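Stories > Short fiction > The Grenanura Boat

14 October 2020
By Jhosep Alvarado

Home Stories Poems Archive Submit

The letter from the harbour office said the berth at Mumetley had to be cleared by the end of November. Aitken read it standing at the door, then put it under the fruit bowl with the other one.

His father had kept the boat for most of his life. She was called the Grenanura and she had not left the harbour since the old man's knees went. The office wanted 300 pounds to keep her through the winter, and Aitken had it, but he did not know what he would be keeping her for.

He walked down after lunch. The tide was out and the boats sat on the mud at different angles. A woman in a yellow coat was scraping weed off a hull two berths along. She nodded at him and carried on.

The cabin was locked and the key was stiff. Inside there was a kettle, a blanket, a tin of screws and the logbook. He sat on the bench and turned the pages. His father had written down every trip in pencil, with the wind and the distance and hardly anything else. On the inside of the back cover he had added it all up: 3,087 miles. Most of it was out to Fokia and home again. 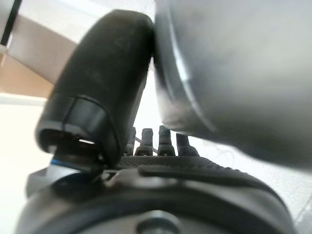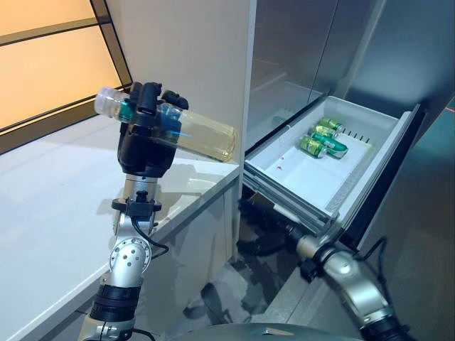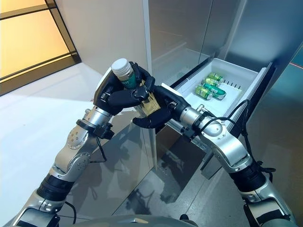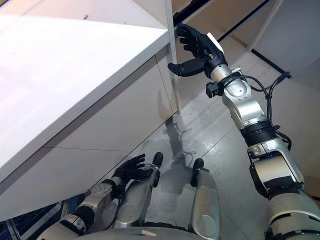 There was one entry longer than the others. It was from the summer Aitken was nine. "Took the boy to Fokia. Sick going out. Ate two pies on the quay. Steered home from the buoy and held her straight." Aitken remembered the pies. He had no memory of steering.

He read it again and put the book inside his coat.

When he came up on deck the woman had stopped scraping and was drinking from a flask.

"You're his son," she said. "Are you selling?"

"I don't know. Would you want her?"

"I've got one already." She looked along the side of the Grenanura. "Your planks are all right. The engine won't be."

"He always said the engine was fine."

"He said that to everyone."

Aitken laughed, and then he had to look at the water for a bit – what there was of it.

"What would it cost?" he asked. "To get her as far as Fokia."

She screwed the lid back on the flask and climbed down her ladder. It took her a while to cross the mud. She asked him for the key to the engine hatch, and he went below to look for it.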